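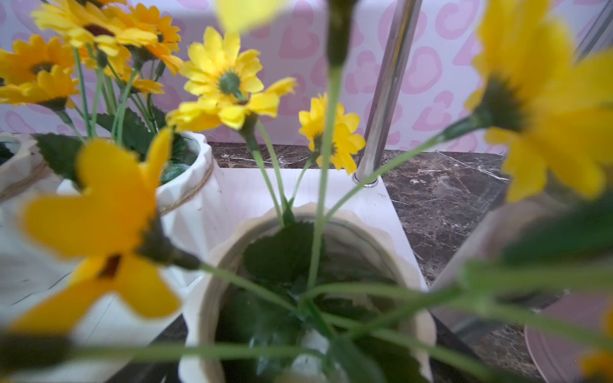 Fig. 1. Artificial daisies in white pots, heart-patterned wallpaper behind.

Unit 4 handout: What does a survey of taste measure?

Bring this on Friday. The reading is the Bandbridge home preferences report, pages as marked in the syllabus.

The claim we are testing: people know what they like, and if you ask enough of them you will know it too. Bandbridge asked 1,211 shoppers which of four wall patterns they preferred and got a clear winner. Before you copy the winner into your notes, look at how the question was put. Shoppers saw each pattern on a card. A card is small, you hold it for a few seconds, and you don't have to eat breakfast next to it for six years.

Some terms you will need:
Stated preference: what a person says they would choose.
Revealed preference: what they pay for. Economists trust this one more than they should, as price and stock get mixed up in it.
Order effect: first and last items get picked more. The report does not say whether the cards were shuffled. I wrote and asked, and am still waiting.
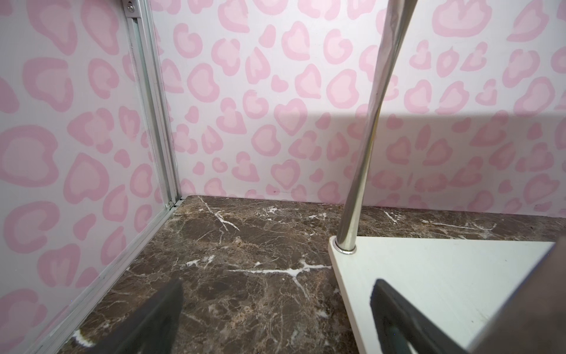 PART B: SMALL SAMPLES

The Nomovard follow-up went back to 400 of the same shoppers. Only 163 replied. The report calls this "a strong response." Is it? Ask who bothers to answer a second letter about wallpaper. My guess is people who had just redecorated and were pleased with it, but that is a guess and you should treat it as one.

The Fultmont store figures are no better. Sales of the winning pattern rose in June, the same month it was marked down. You can't split those two apart with the table given, whatever the caption under it says.

For class, write 200 words on one of these:
What would you need to know about the people who didn't reply?
Could the Fultmont table be rescued, and with what extra column?

Obradović (chapter 3) is optional. It is kinder to surveys than I am.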